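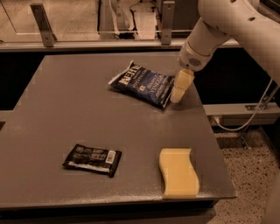

Salt and vinegar chips, a dark bar in its wrapper and the yellow sponge, all out on the gray table.

I clear my snack table every night before bed, and after a couple of years of doing it badly I finally have a routine that sticks. The table is a gray Tretau I got secondhand when I moved to Plostville, and it shows every crumb and fingerprint. Potato chip grease is the worst of it!

Start with the food. Everything edible comes off before any water gets near the table, even if you're only wiping one corner. I used to shuffle the bags around and clean between them, and all I did was push crumbs underneath (and then find them again at breakfast).

Pick the chip bag up by one side and keep it level if it's open. Don't drag it — a bag that has leaked a little salt will scratch a soft finish, and I have the marks to show for it.

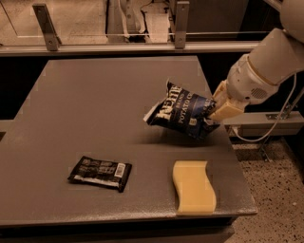 Chip bag up off the table, with the bar and the sponge still to go.

Next, deal with the bag properly. Press the air out gently, fold the top over twice and clip it. I use the wide clips from Grodell, but a clothespin does fine. Sealed bags just go straight in the basket, standing up so I can read the flavors.

Chocolate gets its own spot in my house, well away from the stove. If a bar has been opened, I fold the foil tight and slip the whole thing into a small zip bag. Mine used to pick up a vinegar smell from the chips and it was pretty awful.

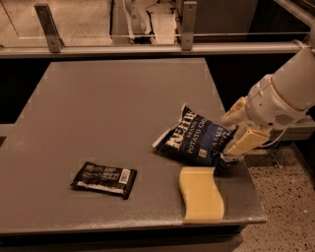
Then comes the wiping, and I go dry first. Brush the crumbs into your hand or a dustpan, then wet the sponge, wring it out hard and work from the back edge toward you. One drop of dish soap is plenty. Go over it again with plain water and dry it with a towel — my Bielecka dish towels are ancient and still the best thing for this.

Don't forget the front edge. Mine collects a sticky line right where people rest their wrists. 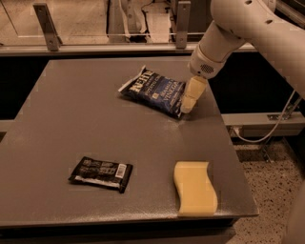
Can I use the same sponge for dishes and the table?

I keep them separate. The table sponge gets rinsed, squeezed and stood on its side by the faucet to dry, and I swap it for a new one at the start of each month. Old ones go under the sink for muddy shoes.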